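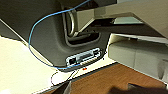 Danica Zupan started repairing coats at her kitchen table, and for the first year she charged too little. "I was doing zippers for less than the price of the zipper," she says. "My sister did the math for me one evening and I raised everything the next morning."

Her shop, Hoder, now takes in 125 garments in a slow month and 219 last June, which she puts down to people clearing out closets before moving. Most of it is plain work: hems, linings, pockets worn through by keys.

She learned from Ekrem Oral, a tailor who made her unpick the same collar for a week. "He never said it was bad," she says. "He handed it back – that was all the teaching I got, and it was enough."
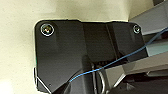 Customers often ask for invisible repairs, and she tries to talk some of them out of it. On a heavy wool coat a darn will hide well. On a thin cotton shirt it won't, and she would sooner put on a patch and let it show. "People get used to a patch in two days. A bad darn bothers them for years."

She does the cutting before nine, when the phone is quiet, and leaves the handwork for the afternoon. Wedding dresses she sends to Hongmei Shao across town. "I did one. The bride was happy and I slept four hours that week."
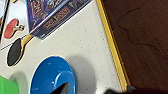 *Blue dish on the white tabletop.*

Asked about taking on help, she says she has room for one person, part time, who can already sew a straight seam. She has turned down two offers to open a second shop. The rent on the first goes up in the fall, and she is still working out what that does to the price of a hem.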